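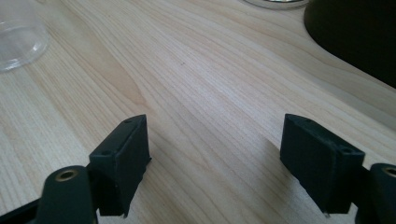
I work the packing benches at a small parts and sample kit place in Skeltuvside, seven of us on days, and since spring we've been splitting our shifts between the normal work and teaching the new automation system how to do it. The way it works is you hold the gripper yourself and do the job with it, over and over, and the recordings go off to Flurnach, the company selling us the arm. So on an ordinary morning I'm standing over the pale wood table with those two black fingers pointing in at each other where my own thumb and finger would normally be, trying to get to whatever I've set out at the far end, like the clear container over on the left. I don't hate it. Parts of it are kind of fun! But I have questions and my manager just says "ask Flurnach," and Flurnach sends me a PDF.

First one – my quota hasn't changed. We're still expected to pack what we packed before, around 400 kits a shift, and the demo work comes on top. Is that normal? I asked if the recording time could come off the target and was told it's "being looked at," which it was also being in December.

Second, my wrist. The tool isn't heavy when you pick it up but after a couple of hours my forearm is buzzing, and I find I'm gripping it way harder than I need to. Anyone got a trick?

And third, the one that keeps me up a bit. If the arm learns my way of doing it, what am I for after that? I've been there long enough to know which lids stick and which supplier's labels curl up, and I'm basically handing all of it over for my regular hourly rate. Has anybody here been through this and come out the other side with a job they still liked?

Asked 29 May 2024 in Work and Automation

3 replies

Reply 1 (marked as helpful)

Went through pretty much this at a warehouse outfit, different vendor, same idea. I'll take your questions in order.

The quota thing is common and it's also wrong, and you should push on it now while they still need your recordings. What worked for us was keeping our own log. Nothing fancy, just start time, stop time, which task, in a notebook on the bench. After two weeks we put it in front of the manager next to the packing numbers and it was pretty hard to argue with. Ours came back with a reduced target on demo days. It wasn't as low as we asked for, but nobody was skipping breaks anymore. If your place is anything like mine, "being looked at" means it's sitting in an inbox, so ask who has it and ask for a date.

For the wrist, swap hands if your setup allows it (ask first, some programs want one hand only) and don't do it in one long block. We did half an hour on the tool and then went back to regular packing, and the buzzing mostly went away for me. Bench height matters too. Mine was too high and I was working with my elbow stuck out like a chicken wing. Report it to whoever handles injuries even if it feels minor, you want it written down somewhere.

What are you for afterward... okay, so my job did change. The arm took over the boring middle part, the same item into the same tray all day. I do the setups, clear the jams, handle the odd orders, and check what comes out. More walking, less standing in one spot. I like it better most days. I do miss the chatting though. When there were four of us on a line we talked all shift, and now it's me and a machine and another person way down the other end. I didn't see that coming and it bothered me more than the work changing did.

Also, we lost people. They weren't laid off, they left and weren't replaced. Keep an eye on that.

Reply 2

Just say no, it's not in your job description. My cousin's shop did this and it was a mess

Reply 3

I'd be careful with "just say no" before you've read what you signed when you were hired. Plenty of job descriptions have an "other duties as assigned" line, and recording demos could easily get filed under that. Read it, and if there's a union or any kind of staff rep, talk to them before you refuse anything.

I'm on the other side of this a little – I do floor training at Briminar, and we have a project called Gautam that's the same sort of deal, people showing an arm how to sort. The stuff you mentioned about sticky lids and curling labels is worth money. Write it up under your own name and hand it in as a document, and keep a copy. On our floor the people who did that were the ones who got asked to run the cell later, at a better rate. The ones who only did the recordings got a thank you and a pizza.

Ask for the pay conversation in writing, too. Something like "since I'm now training the system, can we talk about my grade?" Worst case you get a no with a date on it.

On gripping too hard, everybody does it in the first month. Try setting the tool down fully between runs and letting your hand open all the way. Sounds silly but I had to put a sticky note on the bench to remember.

Comment from the original poster

Thank you, notebook starts tomorrow. I can't switch hands, I asked today, but they did say yes to shorter blocks. Reply 3, did the grade thing go through HR or your direct manager?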